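El padrón de residentes de Astdale, con domicilios que no existen

Vecinos que pagan aparcamiento completo y ven pasar la tarjeta azul de otros que no viven allí. Es la queja que llevaba meses dando vueltas en Astdale y que ahora tiene papeles detrás.

Una revisión de las tarjetas de residente concedidas por el municipio encontró 19 vehículos dados de alta en una misma dirección, el número 60 de la calle Dadow. El edificio tiene 9 viviendas. Dos llevan vacías desde el año pasado, según el administrador de la finca, Elango Rao.

«Me llegaban cartas del ayuntamiento a nombre de gente que no conozco de nada», dice Rao. «Las devolvía. Volvían a llegar.»

La tarjeta de residente permite aparcar sin límite de tiempo en el centro y da descuento en el túnel de Devadiga. Para pedirla hacen falta dos cosas: el permiso de circulación y un recibo a nombre del titular. El recibo puede ser una fotocopia. Tampoco se cruza con el censo, cosa que la propia concejalía reconoce.

Ashwin Iyengar, jefe del servicio de movilidad, no quiso hablar por teléfono y contestó por correo electrónico. Dice que el sistema «se basa en la declaración responsable del solicitante» y que las comprobaciones se hacen «cuando hay indicios». Preguntado por cuántas se hicieron el último ejercicio, no dio cifra. En un segundo correo, a última hora de la tarde, añadió que el expediente de la calle Dadow está abierto y que no puede comentarlo.

De los titulares que figuran en esa dirección, este medio localizó a cuatro. Tres colgaron. La cuarta, Lavanya Thampi, sí habló. Vive a 28 kilómetros, en una urbanización con garaje propio, y trabaja en una tienda del centro.

«Me lo arregló un conocido, me dijo que todo el mundo lo hacía», explica. Pagó por la gestión, no quiere decir cuánto ni a quién. Asegura que no sabía que en la solicitud constaba otro domicilio y que va a devolver la tarjeta. De momento la sigue teniendo puesta en el parabrisas.

El ayuntamiento no ha aclarado si hay un intermediario detrás de las altas. Varias solicitudes llevan el mismo recibo de suministro, con el nombre cambiado y el número de contrato idéntico. Las copias las pidió la asociación de comerciantes en junio y tardaron en dárselas. Llegaron con los nombres tachados, no siempre bien tachados.

La concejala de la oposición Mitra Kiani ha pedido que el asunto pase por el pleno. Quiere saber quién firmó las altas y si alguien en ventanilla avisó. «Diecinueve coches en un portal sin garaje. Eso se ve en la pantalla en cuanto metes la calle», dice. Pide también que se revise todo el padrón de tarjetas y no solo ese edificio.

El equipo de gobierno responde que la revisión general ya estaba prevista. No hay calendario. Tampoco partida, de momento, según la documentación del presupuesto consultada.

La aplicación con que se tramitan las tarjetas es de Skironex y se contrató para acortar colas. Lo consiguió, eso no lo discute casi nadie. Pero el módulo que avisa de direcciones repetidas era opcional y no se compró, segun el pliego del contrato. La empresa remite cualquier pregunta al ayuntamiento. El ayuntamiento, a la empresa.
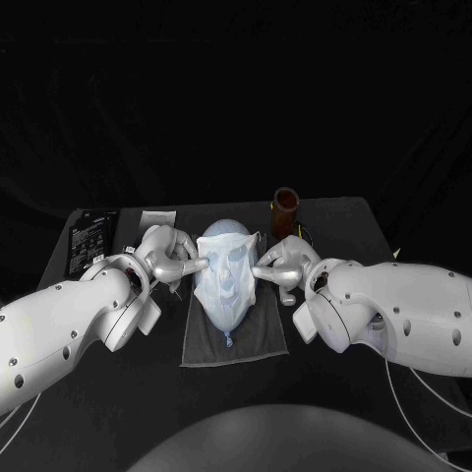

Las sanciones por falsear el domicilio existen en la ordenanza, con retirada de la tarjeta y pago de lo no abonado, pero en la práctica apenas se han aplicado. Elango Krishnan, que tiene una papelería en la calle Dadow y fue quien empezó a apuntar matrículas en una libreta, no espera gran cosa. Cree que habrá una nota de prensa, un par de bajas y a otra cosa. «Le ponen una mascarilla a la cara, como esa blanca de la toalla, y debajo sigue todo igual», dice. La libreta se la entregó al registro municipal, con copia sellada, y guarda otra en la tienda por si acaso.

Los vecinos del número 60 piden algo más sencillo, que les dejen de llegar multas ajenas. Rao tiene una caja de zapatos llena en la portería. Alguna es del túnel, la mayoria de velocidad.

El servicio de movilidad recuerda que cualquier residente puede solicitar por escrito la lista de vehículos asociados a su vivienda, aunque sin nombres. El trámite se hace en la oficina de atención, planta baja, hasta las dos de la tarde. Hay que llevar el DNI y un recibo, vale fotocopia.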